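Lorklow Street Neighbors — minutes, 5 October 2020

I took the notes again, so forgive the spelling. There were 8 of us on the call, plus Crisóforo Varela, who joined late from his car (parked, he promised!).

Money first. We have $2,514 in the account, and the Palacios bakery is still good for the coffee and rolls at the fall cleanup. I moved that we keep $2,000 back for the spring planting and everybody said yes — fastest vote we've ever had.
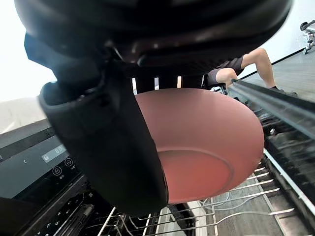

Then we got onto the Horham Avenue crossing, and that ate up most of the evening. The city wants four more letters before they'll look at a stop sign. I'm writing one, Crisóforo is writing one, and the Listier Court folks said they'd handle the other two.

Leaf bags: still in my garage, come get them please.

We ran out of time for the block party talk, so it goes first at the next meeting, later in October. I'll send the link.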